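Manipulation project thread, part two. Part one covered the linkage. This one covers fingers, pads and the tray task. Posting for the students who missed the session and for the two other clubs that asked for our notes.

1/ Task as set by the course: pick a flat tool off a tray, lift it clear, hold it, put it back inside the rim. Hand-held gripper first, arm later. Rosario Costa runs the hand-held side, Issa Sayegh runs the arm side. I keep the log and argue with both.

2/ The gripper is our Grodari build, third revision. Two dark green fingers, padded on the inner faces, carried on a linkage with brass-colored rings in the pivot holes. Revision two had bare holes all over. They wore oval and the fingers stopped meeting square.

3/ Pads are the weak point. The edges fray. The left one now has a strand of light thread hanging off the bottom. It doesn't affect the grip as far as we can measure, but it can wander into view of the camera, and the tracker has picked up less.
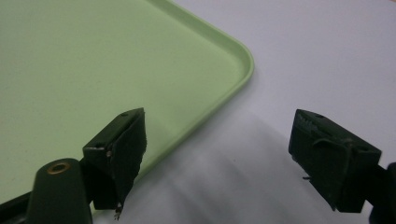 4/ Approach rule we settled on: come in open, stop, check that both fingers clear the rim, then move in. Students want to close while moving. Closing while moving is how you push the tray across the table.

5/ The rim is low, but it is still a wall. A finger that comes down outside it will catch it on the way in. Rosario had everyone practice the corner first, on the grounds that the straight sides are easy and teach you very little.

6/ Light green tray on a white tabletop is a poor choice for segmentation. We know. The course supplies the tray and the arm group has already tuned to it, so it stays. Issa's fix is to lean on the rim edge and ignore the fill color. Works on most frames. Shadows from the fingers still confuse it when they land on the white.

7/ Numbers, for those who asked. 60 attempts logged by hand-held, 14 of them discarded for bad tracking. 1574 frames labeled so far. Labeling is the bottleneck. If you signed up for labeling in June and have gone quiet, this post is for you.

8/ Of the failures, the most common was rotation after the lift. A thin blade between two flat pads has a line of contact and not much else. Grip it away from its balance point and it pivots. Squeezing harder helps a little – then the linkage flexes and you lose what you gained.

9/ We tried three things against rotation: softer pads, gripping nearer the middle, and letting the tool lean on one jaw. The second is free and did the most. Softer pads helped too but they shed. The third is hard to describe to a policy and harder to describe to a first-year student.

10/ A jaw that tilts under load is worth logging even when the grip holds. Write down which side. If it is always the same side, it's the linkage. If it changes, it's your wrist.

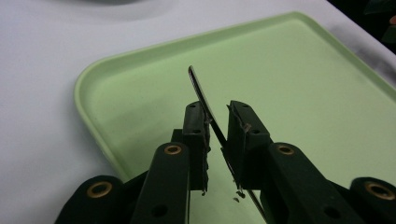 Vuretholm, 31 July 2021

11/ Debrief notes follow. Spatula stays as the main test object. It is thin, shiny and awkward, and the reflection along the blade moves every time your hand does. Edge detection on it is unreliable. Anything that survives the spatula should survive the rest of the tool set.

12/ Housekeeping: brush off the jaws and the blade between sets. Crumbs and specks collect on both. Grit between pad and metal changes the friction and then your attempts aren't comparable with each other. There is a brush in the drawer. It was in the drawer last time as well.

13/ Pad replacement: swap both sides together, never one. Glue flat, clamp overnight, trim the edges with a fresh blade. Last batch was trimmed with scissors and I could tell.

14/ Arm group: Issa wants a fixed jaw opening at the start of each attempt so the recordings line up. Rosario wants it free because people open to different widths and the policy should see that. Current decision is free opening, logged. We look at it again after the next 9 sets.

15/ The Wostley club asked about the unused holes in our linkage arms. They let us shift the pivots without reprinting. We have used one of the alternate positions so far. It gave a wider opening and a weaker close, so we went back.

16/ Prothero, also asking: yes, you can have the finger files. The pad recess is slightly too shallow in the current version, so add a little depth before you print. I'll upload the corrected one once Rosario signs off on it.

17/ Next session is the put-back half of the task. Read the log format page before you come. Attempt number, operator initials, outcome, jaw tilt. Leave the notes column for notes.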